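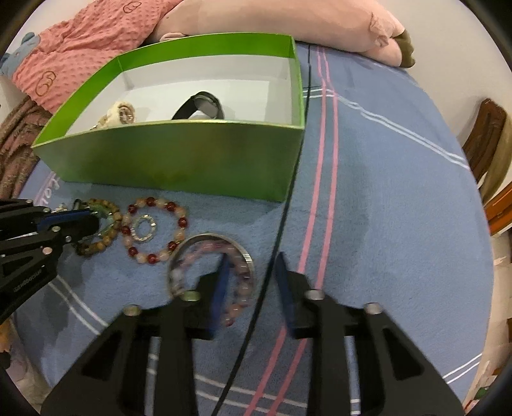 Struan Guthrie built his first pair of grippers on a kitchen chair, with a borrowed soldering iron and a manual he had printed at the library. The second pair he built at Plumwood, the shared workshop where he rents a shelf and half of a bench. I visited him there on 28 June 2026, and we spoke for most of an afternoon.

The project is called Mowat. It is a pair of grippers a person holds in the hands, one left and one right, and uses to pick up ordinary things. The movements are recorded, and later a small arm at the workshop should learn from them. Guthrie says the name has no meaning. "I needed a word for the folder, and it was on a van outside."

He was trained as a piano technician, and he still repairs pianos to pay for the parts. I asked if the two jobs have something in common. He thought about this for a long time. "The linkages, yes. In a piano action you have many small levers, and if one pin is tight, the player feels it. In the gripper it is the same. If one pin is tight, the jaw comes late and the finger must push more. After an hour your hand hurts."

For this reason he spent most of January on the pins and very little time on the electronics. The first jaws closed unevenly, and he could see it only when he tried to hold something thin. He filed the holes, then made them again from the beginning, because the filed ones became too loose.

The soft pads on the jaws were the next problem. He tried bicycle tube, then a kind of foam which came off after two evenings. Now he casts the pads himself and glues them into a shallow seat. "The first glue was from a shop. The second glue was from a friend who repairs shoes. I use the second."

He practices at home with jewelry. Bracelets are difficult objects, he explained, and very good teachers. A bangle is hard and wants to roll, and a string of beads changes its shape every time you lift it. A watch can stand or fall over. The task he gives himself is simple to say: the things that lie on the blanket must go into the box, and then they must come out again.

"With a wooden block I felt that I was a genius," he said. "With beads I was a beginner again in one minute."

He showed me his notebook, where he writes down each session by hand. The page from the last evening had 155 lines. Some lines had only one word, "slipped," and one had a drawing of a clasp with an arrow. He would like to have 4000 recordings before he trains the arm again, and he admits that he is far from this.

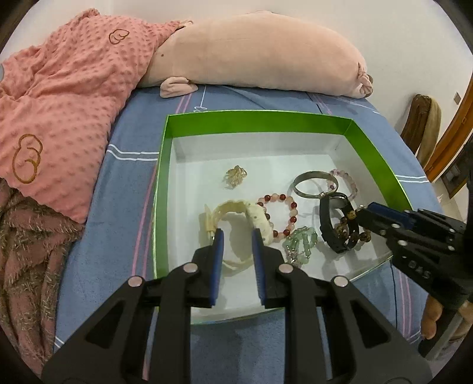 What is the hardest thing to pick up with two grippers?

A thin chain, according to Guthrie. It lies flat, the pads close over it, and it stays where it was. He now lifts one end with the left gripper and takes the middle with the right one, and he needed many evenings to make this movement smooth.

The cable also gave him trouble. On the first pair it was too short, and it pulled at his wrist when he reached forward. He replaced it with a longer one, which catches on furniture. He has thought about a battery, but the weight would sit exactly where he does not want it.

I asked what he would change if he started today. He would make the handle smaller. He has wide hands, and he designed it for himself. When his neighbor at the bench, who builds a weaving machine under the name Jikona, tried the right gripper, she could not close the jaws fully. A new handle is already drawn, and he will print it when the workshop printer is repaired.

He does not plan to sell the grippers. Two people at Plumwood have asked for the files, and he gave them, together with a page of warnings about the pins. "Please write that the holes must be reamed and not only drilled," he told me at the door. "I wrote it in capital letters, and they still drilled."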